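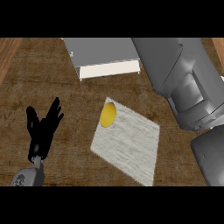 4. Running the tabletop demo on open day

I usually start visitors off with the simulator, so get that going before you let anyone near the Hellar bench. It's the friendlier half of the demo, and people love it!

1. Open Leka on the big monitor and load the scene called "cloth and yellow". You want the wooden table, the gray arm and the black hand, fingers open. If the hand comes up closed, hit Reset and load it again.

2. Check that the yellow piece is resting on the cloth. I've had it start on bare wood before (my fault, I'd saved over the scene), and then the whole run goes sideways.

3. Set the run length to 900 steps. That takes around 2 minutes on our machine, which gives you time to chat.

4. Press Play and let it finish once with your hands off the keyboard. Then offer a turn to whoever's closest. Kids go first, always.

Note: the gray box at the back of the table is fixed in this scene. Somebody will try to drag it, so tell them early or they'll think they broke something.

Caution: check the mode light before you press Play. Green means Leka is talking to the simulator only. If it's amber, the real arm is listening too, so stop, press the red button on the bench and come find me or Jasmina Stoyanova.

5. Between groups, clear the log and reload. Four people per group is plenty for one monitor.

The Mekotau headset demo has its own setup, so skip ahead to section 5 for that one.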